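The Four-Day Week Comes to Iston, Sort Of

By the time I got to the town, everyone I met had already made up their minds. The four-day week had saved Iston, or it was a racket, and in either case I was a bit slow for needing to ask. I stayed six days. I still don't think either camp has the numbers to say what it says.

The facts that people agree on are few. Two years ago Trela, which does billing and customer accounts for dental offices, put its whole staff of 400 on a 32-hour week with no cut in pay. Sikder, a smaller firm across the parking lot that handles much the same work for vets, followed the next spring. Then came the press, the podcasts, and a consulting outfit called Pristumik, which will help your company do the same thing for a fee it wouldn't tell me.

Pristumik's report on the town runs to 48 pages. I read all of them, twice, in a motel with a very loud ice machine. It says stress went down. It says output held steady. It says staff felt "more present" at home. What it doesn't say is how many people dropped out of the survey before the end, and when I asked, I was sent a link to the same report.

That matters more than it sounds. If you ask workers how they feel about an extra day off, the ones who got the best deal out of it will answer first. The ones who quit in month three won't answer at all. A survey like that can be perfectly sincere and still tell you very little.

Output is the harder claim. At Trela, output means tickets closed. I asked three managers what counts as a closed ticket and got three answers, one of which was "when the system says so." The company also switched its billing software the same winter the short week began. Any fair-minded person would want to pull those two things apart before handing out the credit. I found no sign that it had been tried.
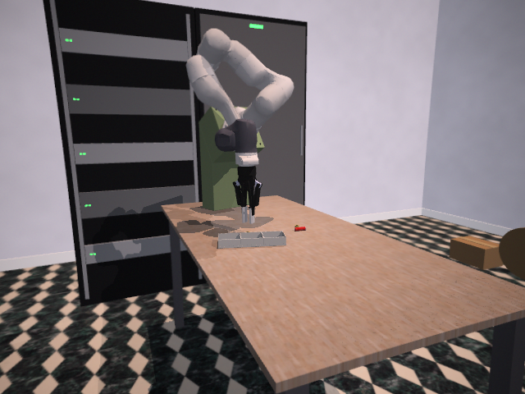
Chantelle Pretorius told me I was asking the wrong question. She said she'd worked the old schedule for most of her adult life and that it had never been tested either, so why should the new one have to pass an exam? As she saw it, five days was just a habit with a head start. If the work got done and the invoices went out, she couldn't see what I was hoping to catch.

It's a good point and I thought about it for most of the drive back. The five-day week didn't come down from a mountain. But the old arrangement isn't being sold to me in a glossy report, and the new one is. When somebody has a product, I think it's fair to look at the seams.

And there are seams. The day off at Trela is not really a day off for anyone who deals with clients, because dental offices stay open. So there's a rota, and if you're on it you keep your phone close. One woman in accounts showed me her messages from the last free day she'd had: 24 of them before lunch. She wasn't angry about it. She said she'd still never go back to five days, and then her phone buzzed again and she went outside to take the call.

The lunch hour has shrunk too. At Sikder it's now half an hour, and most people I saw ate at their desks. The old coffee break in the afternoon is gone, though there was never an announcement. One man who'd been there since the start told me he used to know the names of everybody's kids. Now he knows their calendars. He gets more done, he thinks. He also coaches his daughter's swim team, which he never could before, and he got quite heated when I suggested the two things might not be connected.

The diner by the highway has cut its lunch shift, and the owner puts that down to the office crowd not coming in. The guy who runs the bait shop says it's his best year yet. I believe both of them. Neither one turns up in the report, where the town appears mostly as a photo of a bridge.

I asked Pristumik whether any of its client companies had tried the short week and dropped it. The first reply said this was "very rare." The second, after I asked how rare, said client outcomes were confidential — but that I'd be welcome at their workshop in November, at the press rate.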